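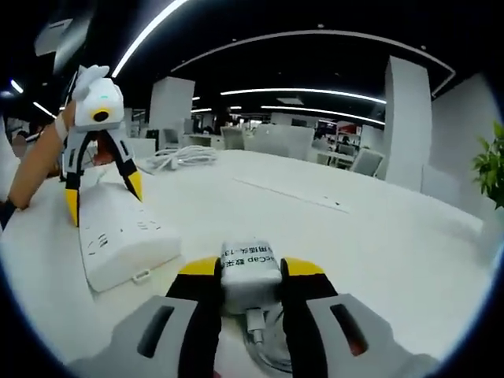
Entry by Tomoyo Wada. Last revised January. Filed under: Office, Power and cables

Charger brick

A charger brick (also wall charger, power brick, plug-in adapter, or just "the brick") is the small block that goes between a wall socket or power strip and a device that runs on low-voltage direct current. Phones, tablets, earbuds, desk lamps, a lot of laptops. The cable is usually separate now, on older ones it was fixed to the body.

Name

"Brick" first got used for the heavy inline boxes on laptop cords. Moved over to phone chargers later, even though most of them are nowhere near brick size. Some people keep "brick" for the inline kind and say "cube" or "block" for the one that plugs straight in. Usage varies by office, even by desk. In this article it means the plug-in kind.

Form

Body mostly plastic, white or black, two halves glued or welded together. Prongs on one side, fixed or folding. Output port or ports on another side. Printed matter goes on one face, either straight on the plastic or on a stuck-on label: maker, model, input and output ratings, safety marks. Language of the label follows the market it was sold in, so a shared office can have bricks labeled in Chinese, Japanese and English in the same drawer.

White shows dirt and yellows with age. Black hides it but is harder to read the ratings on, gray print on black being common. A phone light held sideways helps.

How it works

Mains comes in as alternating current. The brick turns it to direct current, chops it very fast, passes it through a small transformer and smooths it out again. The fast chopping is why modern ones can be small. Older kind had a big iron transformer, ran warm all day, and weighed enough to fall out of a loose wall socket.

Newer bricks also talk to the device before sending full power. If brick and device don't share a charging method they fall back to a slow one. Common cause of "my charger is broken" when it isnt.

Ratings

Output is given in volts and amps, or just watts. Multiply the first two to get the third. A 12 watt brick is fine for a phone overnight, poor for a tablet in use, and no good for a laptop. Laptops want more, 70 watts is a comfortable figure for a mid-size one. A brick with several ports often prints the total and not the per-port number on the front, so check the small text.

Higher rating than needed is normally okay with a device that negotiates. Lower rating is slow, or doesn't charge at all.

Cables

The cable matters as much as the brick. Some thin white cables carry charge only, no data. Some carry data but limit the power. Bundled cables are usually short. Failure is nearly always at the neck, where the cord meets the plug, from being pulled out by the cord or bent hard against a desk edge.

For storage, loose coils, hand-width, lying flat or hung. Not wrapped tight round the brick. A soft tie is better than a wire one.

With power strips

In offices the brick goes mostly into a power strip on or under the table. Wide bricks cover the next socket. Ways round it: put them at the ends, turn alternate ones, use a strip with wider spacing, or a short extension lead. Don't plug one strip into another. Don't bury a strip under papers or a coat.

Chargers draw little each, so a strip full of them is rarely a load problem. A strip with three chargers and a space heater is.

Office pools

Many shared offices keep a common stock. The Wirnevgate building, where this entry was first written, has a pool of nearly 300 bricks over four floors, logged by floor and wattage. Ueda floor marks its own with a dot of paint. The Stollov rooms use numbered tape, which peels. Cunder, the smallest of the tenants, has no system and borrows.

Checks there are every 90 days: look for cracks, bent prongs, scorch marks, rattles, a smell. Anything that rattles goes in the e-waste bin, no repairs. Cases are not ment to be opened, parts inside can hold a charge after unplugging.

Disposal

Electronic waste, not household trash. Cables the same, seperate bin if the collector asks for it. Working bricks with a lost cable are worth keeping if the port is a current type.

See also: Power strip; Extension cord; Cable tie; Plug and socket types; Desk grommet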